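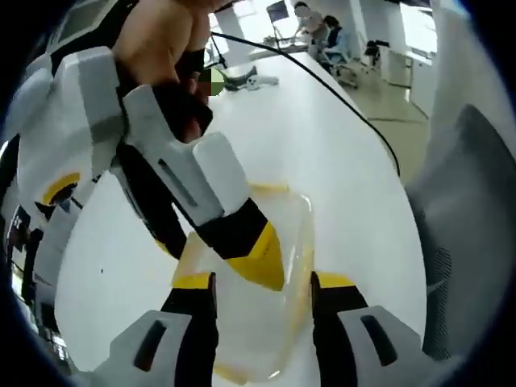 *Clear plastic, with a bit of a yellow tint.*

## Stained plastic tubs: bleach or give up?

Posted 17 Jun 2018

I've made chili in bulk every week since January. My Wimside tubs now look like they smoke. Dish soap does nothing, and my spouse has begun leaving catalogs out.
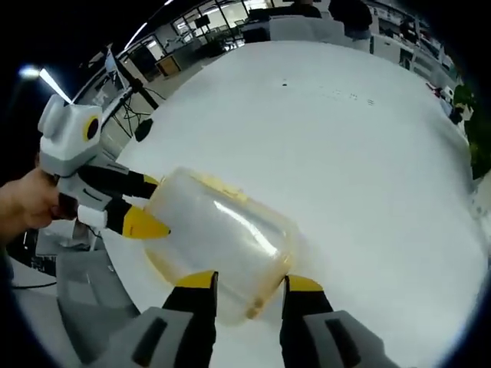 **Does freezing stop the stains?**
Wipe the tub with oil before the sauce goes in; freezing alone won't do much.

### Answer 1 (3 votes)

Baking soda paste, overnight, then a day on a sunny windowsill. Got most of the curry out of mine. The lids stayed orange and I've made peace with them. 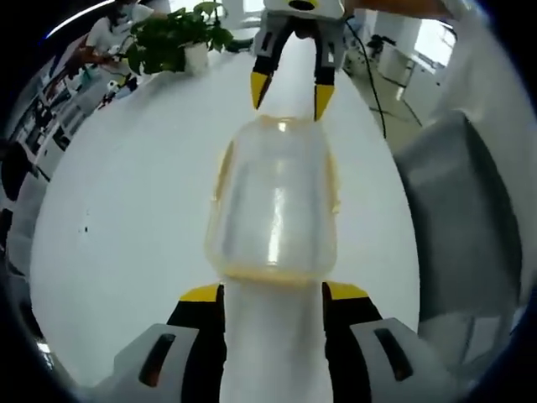
### Answer 2

buy glass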